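Which Cup Keeps the Fizz? Cans, Cups and Everyday Soda
Student project report by Dwight Grewal
June 25, 2020

Why I picked this

At my house we never finish a can of soda in one go. Somebody pours part of it into a cup, the can goes back on the counter, and an hour later we argue over which part tastes flat. I wanted to settle it! My question was simple: does soda stay fizzy longer in the can it came in or in a plastic cup? A second question came along while I was reading, which was whether people judge a drink by the color of the cup it's served in (I didn't expect to care much about that one, and it ended up being my favorite part).

Setting up the table

I worked on a white table pushed up against a white wall, so the only strong colors would come from the cups. They stand in a row at the back, pink, light blue and lime green, all close to the same height and a little wider at the rim than at the base. The opened can goes out in front, where it's easy to reach. I marked the far edge of the table with blue tape near each end so I could put everything back in the same place for the next round.

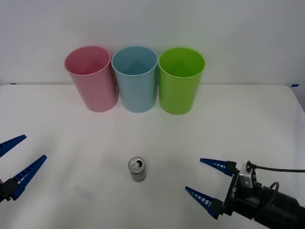 The can

I went with small cans. They hold less, so there is less left over to pour away after each round, and a short can is easy to pour from without splashing. The flavor stayed the same for the whole project, Pepsi Zero Sugar, because I didn't want sugar making my table sticky over and over. My cans have Korean labels, and I spent a lot longer than I should have looking at the small print. There are addresses and long number codes packed in under the brand name, white on black.
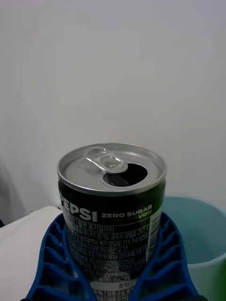 The opening on a can is tiny next to the mouth of a cup, and I think that matters a lot. A wide cup leaves much more of the drink touching the air. Pouring also knocks out a big burst of bubbles right at the start, before any waiting happens at all.

What I did

I ran the test on 2 afternoons. Each time I opened a can, poured part of it evenly into the cups and left the rest where it was. After a wait of up to 9 minutes, my tasters scored each drink for fizz and for sweetness.

Results

The can won on fizz both afternoons. The cups were close to each other on fizz, as I'd hoped, but the sweetness scores were all over the place! The pink cup came out sweetest both times, even though everything was poured from the same can.

What I would change

I'd like to repeat the cup color part with the tasters blindfolded and see if pink still wins. I'd also weigh the drinks before and after the wait on a good kitchen scale, so that I'm not relying only on people's tongues.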